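Have you ever wondered why a metal spoon gets so hot in soup, but a wooden one doesn't? I asked my friend Maricel, who cooks for 82 hungry children at Titlow School, and off we went to her kitchen to find out!

Heat likes to travel. In metal it zooms along from the pan right up to your fingers. Ouch! We call metal a good conductor. Wood is a poor conductor, so heat plods through it very slowly (like me before breakfast). That's why lots of cooks stir with wood, and it's handy at dinner time too. Chopsticks are often wooden, like the ones standing in the tall white holder, and you can hold them over a steaming bowl of noodles quite happily. 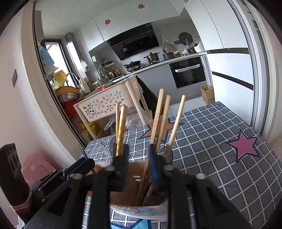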